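4.2 From hook poses to a reachable order

Once the perception stage has handed over its list of tools and hooks, the planner has to decide what to do with it, and this is the part of the system that has cost us the most patience. Follow, our task-level planner, takes each tool lying on the bench, pairs it with a free hook on the pegboard, and asks the motion layer, Nutus, whether either arm can make the trip without meeting the other on the way. It sounds a small question. With 2 arms sharing one bench, though, the answer for one tool depends a good deal on where the arm that moved last has been left, and so we ask it again after every placement.

Wire hooks are awkward things to perceive. They are thin and shiny, they throw very little depth return, and against a regular grid of holes an early version of our detector would happily report a hook wherever a hole caught the light. We therefore fit the grid first, using the board's own spacing as a ruler, and only then look for hooks at grid positions (Figure 3). Objects already hanging are treated as occupied volumes with a generous margin, so that the planner doesn't try to tuck a pair of pliers in behind a roll of tape.
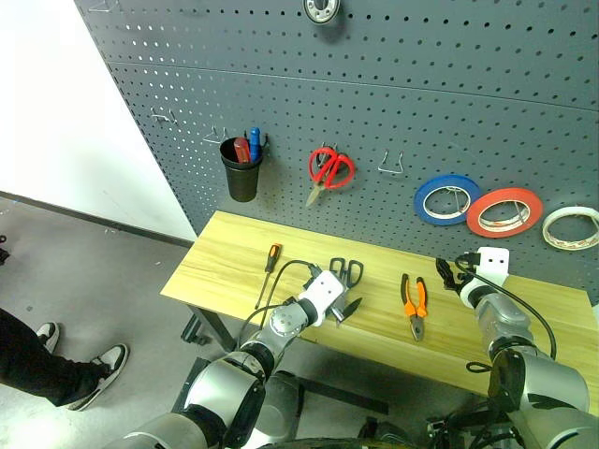
Figure 3. Pegboard and bench, with both arms over the tools still to be hung.

Carola Meinecke asked, on reading a draft of this section, whether fitting the grid first simply moves the trouble elsewhere, as a poor grid fit would put every hook out by the same amount and the planner would be none the wiser. She is quite right, and we are grateful to her for pressing the point. A shared error of this kind is invisible to any check that compares one hook with another. We now carry the uncertainty of the fit forward into Nutus, which widens the approach corridor to match - and, if the corridor no longer fits between two neighbours, hands the tool back to Follow for a different hook.

We tested the change over 50 planning runs, each begun from a fresh arrangement of tools. In 18 of them the planner changed at least one hook after the first query, and in 9 it also swapped the arm. The extra queries do make planning slower, and we have not yet found a tidy way of caching the answers, although Cormac Nic Aodha's suggestion of storing them by hook and parked arm pose looks promising and is taken up again in Section 5.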